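Home | News | Courts | Opinion | Archive

Appeals court upholds Hodby limit on demonstrations near town hall

Fri 7 February
By Hildegard Ostermann

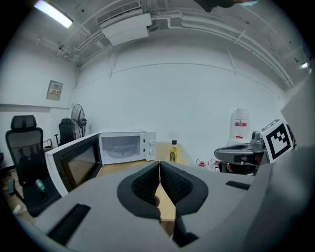 A state appeals court has upheld most of a Hodby ordinance that requires a permit for demonstrations held within 200 feet of the town hall, but struck down the part that let the town charge organizers for extra police.

The ruling ends the first stage of a lawsuit brought in November by the Temside Tenants League. The league was denied a permit for an evening rally against rent increases at the Hollmann apartments and was told that any later application would have to come with a deposit of up to $1000.

The judges split 2 to 1 on the permit rule. The majority said the town may ask for advance notice when a crowd is likely to block the street or the entrance to a public building. It noted that the rule applies to all groups and that the town clerk has to answer an application within 3 business days.

On the deposit, all of the judges agreed that the ordinance gave the police chief too much room to decide who paid and how much. The opinion said a group expected to draw an angry response could end up paying more than one nobody objected to, and that the state constitution does not allow this.

The dissenting judge would have thrown out the whole ordinance. She wrote that the town had relied on a parade law from 1967 that was meant for floats and marching bands, and that it had shown no record of trouble at earlier rallies outside the building.

The town attorney's office said it was reading the decision and would advise the council on whether to rewrite the deposit section or drop it. No deposits will be collected in the meantime. Permits already issued remain valid.

The tenants league said in a written statement that it was pleased with the ruling on fees and had not decided whether to ask the state supreme court to review the rest. It plans to apply again for a rally on the town hall steps.

A second challenge to the ordinance is still pending in county court. It was filed by drivers for the shuttle company Busitport, who were cited for picketing on the sidewalk without a permit during a pay dispute. A hearing date has not been set, and lawyers for both sides have been asked to file short briefs on how the appeals ruling affects the citations.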